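Teaching the hand before the arm

A method tested at Zusten swaps the robot for a hand-held gripper, and finds that where the training is done matters more than how much of it there is

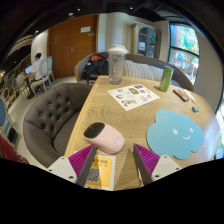
The usual way to teach a robot arm to tidy a table is to drive the arm itself. An operator sits at a set of controls, moves the arm through the task, and the computer stores the joint positions and the camera pictures together. The data are clean, but they come slowly, and they all come from the room in which the arm is bolted down. A policy trained on such data tends to work in that room and to fail in the next.

The group at Zusten took the other route. Its tool is a pair of soft, ribbed fingers carried in the operator's hand, with a single wide-angle camera looking out past them. There is no arm during collection. The operator picks the tool up, does the job, puts it down, and the recording is converted afterwards into a path that an arm could follow. The same fingers and the same camera are later fitted to the arm, so that what the policy sees at run time is close to what it saw in training.

The idea of a hand-held collector is not new, and the Zusten report does not claim it. The question it sets out to answer is narrower. Given a fixed number of demonstrations, is it better to record them all at one well-controlled table, or to spread them thinly over many?

Two sets of data

Two training sets were built, each with 300 demonstrations of the same pick-and-place task. The first, called the bench set, was recorded entirely at a laboratory table in Gruvthorpe with the blinds down and the lamps fixed. The second, called the field set, was recorded on tables in lounges, kitchens, waiting areas and offices, with whatever daylight and furniture were present. Operators were told to leave the background alone. People could go on working nearby, and chairs were not moved.

Objects were drawn from a common stock of small household and desk items. The stock was chosen to include things that are awkward for a camera, such as glossy plastic, clear vessels and flat printed sheets. Flat objects are a particular difficulty for soft fingers. A thin mat or a card gives the fingers little to close on, and the approach has to be low and nearly level with the table. Tall objects are simpler to hold but hide whatever stands behind them.

Each demonstration was checked for two faults before it was accepted. The first was loss of tracking, where the software could no longer work out how the tool was moving. The second was a grasp in which the object left the fingers before it was set down. Faulty recordings were replaced, so that both sets stayed at the same size.

Tracking from a single lens

The tool has no outside markers or base stations. Its position is worked out from the camera and a small motion sensor in the handle, using a mapping program called Flallo, which was written in-house. Flallo picks out fixed points in the surroundings and follows them from one picture to the next.

A very wide lens helps here for a plain reason. When the fingers are close to the tabletop, a narrow lens sees mostly wood grain, and wood grain is poor material for tracking because one patch looks much like another. The wide lens still takes in door edges, window bars and ceiling lamps. These stay put and are far enough away to be seen from most positions.

The cost is distortion. Straight table edges come out as curves, and an object near the rim is squeezed and tilted compared with the same object in the centre. The Zusten group tried correcting the pictures before training and then dropped the step. Correction threw away the outer part of the view, and the policy learned well enough from the curved pictures as they were.

Bare laboratory walls proved the hardest case. More recordings were rejected for tracking loss at the Gruvthorpe bench than in any of the furnished rooms, and the lost time took away much of the bench's advantage in convenience.

What was measured

Both policies used the same network, the same training time and the same arm. Testing was done in 5 rooms that appeared in neither set. In each room the arm was clamped to a table, objects were laid out from a printed plan, and the two policies were run in alternating order on the same layouts. A run counted as a success if the named object was picked up and released wholly inside the target area within the time allowed.

The field policy succeeded in 89 per cent of runs. The bench policy succeeded in roughly half. In the laboratory at Gruvthorpe, where the bench policy had been trained, the order was reversed, though the gap was small.

Failures differed in kind. The bench policy often failed before touching anything: it hovered, or moved towards a patch of glare on the table. The field policy mostly reached the right object and then failed at the grasp, with flat items making up the larger share. Strong side light from a window reduced the success of both, the bench policy much more so.

A further comparison was made with smaller versions of the field set. Cutting the number of demonstrations by half while keeping every room did less harm than keeping all the demonstrations from half the rooms and discarding the others. The report treats this as its main result.

Limits

The task was short and needed only one hand. Nothing was poured, opened or folded. The path recorded from a human wrist can also ask for motions that an arm cannot make, and such recordings had to be filtered out by a check against the arm's reach. The check depends on the arm, so data filtered for one model may need filtering again for another.

Grip force was not recorded. The fingers bend around an object, and the camera can see them bend, but the report makes no attempt to turn that into a force reading. For a card or a mat this hardly matters. For a full drinks can it may.

The Nugroho workshop, which moulds the fingers, is preparing a version with a thinner tip for flat objects. Zusten plans to repeat the room comparison with it in October, using the same printed layouts.

Last updated: 5/5/22

Related
Soft fingers and the problem of the flat object
Mapping a room from one lens: a look inside Flallo
Why laboratory lighting misleads a vision system
Nugroho's moulding shop: short runs, quick changes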